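Home & Laundry > Folding and Storage > Linens

Floral napkins won't stay folded – what am I doing wrong?

Posted by drurkthorpe_gal, 29 November 2018

Hi everyone! I bought a stack of printed cotton napkins back in June and I love them to pieces, but after a wash they come out like little wrung-out rags. I fold them in quarters, put them in the sideboard, and by dinner they've puffed open again. I don't own a proper ironing board (just a towel on the counter) and I'd rather not start ironing napkins for 7 people every week. Is there a trick to this?

porchlight97
Iron them. Sorry.

MossyKettle
Oh, I feel for you, I went through the very same thing with my flowery ones! What helped me most was taking them out of the dryer while they're still a tiny bit damp – don't let them sit in the basket overnight, which I'm guilty of myself. Give each one a good snap by two corners, lay it on the table and smooth it from the middle out with the flat of your hand. A busy print is very forgiving, so small creases won't show once the plates are down. 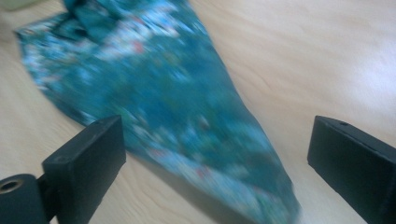 If one corner has dried all twisted and bunched, dab it with a wet fingertip and pull it gently on the diagonal, then back the other way, until the edges look straight again. Then fold in half, press along the fold, and in half once more. I stack mine under a heavy cookbook until morning and they stay put all week – well, most weeks!

Teal_and_Tidy
Agree with the damp part. Skip the fabric softener too, mine got slippery with it and wouldn't hold a fold.

Related in Linens
Getting candle wax out of a tablecloth
How many napkins for a holiday table?
Storing table runners without creases
Can I wash printed cotton with towels?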